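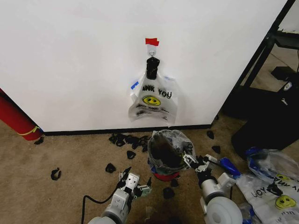

22 Mar 2024
Posted by: Furnival list moderator

Hi all, I finally read the Sketdale sleep and loneliness write-up over lunch (plus dinner, it's long!) and I wanted to get back to the question from last week before it slides off the bottom of everybody's inbox. My notes on it are scribbled over three envelopes and a receipt, so forgive the order. The printout lives in a plastic shopping bag now, one of those thank-you ones with the yellow smiley face, same as the one hanging on the hook there. Anyway, the question:

> Does the Sketdale survey show that lonely people sleep worse,
> or only that they say they do? I couldn't tell from the summary,
> and the Noder newsletter made it sound like a settled thing.

Good question, and the newsletter skipped right over it. Most of the survey is self-report. They mailed the questionnaire to 1634 adults and 1000 sent it back, and all of those people rated their own sleep over the past month. Only 500 of them also wore the wrist tracker, and that's the group I'd look at if you only have time for one section.

In the tracker group, people who scored high on loneliness didn't get fewer hours in bed or even fewer hours asleep. What they had was more waking up in the night, short little wake-ups that a lot of them didn't mention on the form. But they did say they felt worn out the next day. So they're noticing something, just maybe not the thing the form asks about (it mostly asks how long you slept, which I've always thought was a weird thing to ask a sleeping person).

I'd be careful with cause and effect, though. Everything was collected in February, in a cold place, and bad sleep can make you skip the card game as easily as skipping the card game can make you sleep badly. They say as much near the back.

Has anyone here used the Grulon scale for the loneliness part? It's the short one, and I'd love to know if your folks found the wording as gloomy as mine did. I can send my copy of the items to whoever wants them, just write me off list.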